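Ticket 3489
Subject: Table lamp goes off when the refrigerator starts
Product: Drumeck table lamp, brass base, white shade
Status: Open, waiting for customer

Friday, first message

Hello. I bought the Drumeck lamp in June and it stands on the white table by our brick wall. Every evening it goes off for 2 seconds and then comes back. I have noticed that this happens when the refrigerator begins to hum. The bulb is a Cetus, 7 watts, and it is screwed in well. I have already tried a second bulb of the same kind and the result was the same.

Both the lamp and the refrigerator are connected to one Bondon power strip, which lies on the floor behind the table. I know that maybe this is not recommended, but the room has only one outlet on that side.
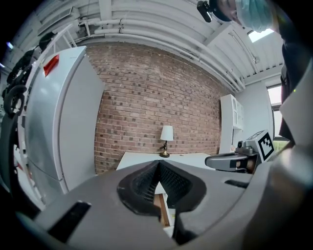

Reading time: 2 min

Reply from Salameh Lighting Support

Thank you for the clear message. Please do the following and write us what you see.

1. Switch off the lamp and pull its plug from the strip.
2. Connect the refrigerator directly to the wall outlet. It should not be on a power strip.
3. Connect the lamp to an outlet in a different room and leave it on for 60 minutes.
4. Look at the cord where it enters the base. If it is bent or warm, stop using the lamp.

Customer, same day, 7:40 p.m.

I did all the steps. In the bedroom the lamp stayed on for the full 60 minutes. The cord is straight and cool. The refrigerator is now in the wall outlet and I do not use the strip anymore. For the lamp I will need an outlet on the other side of the room, but then the cord is too short to reach the table. Do you sell a longer cord for this model, or must I move the table?

Reply from Salameh Lighting Support

We are checking if the longer cord fits your base. Please send the number from the label under the foot.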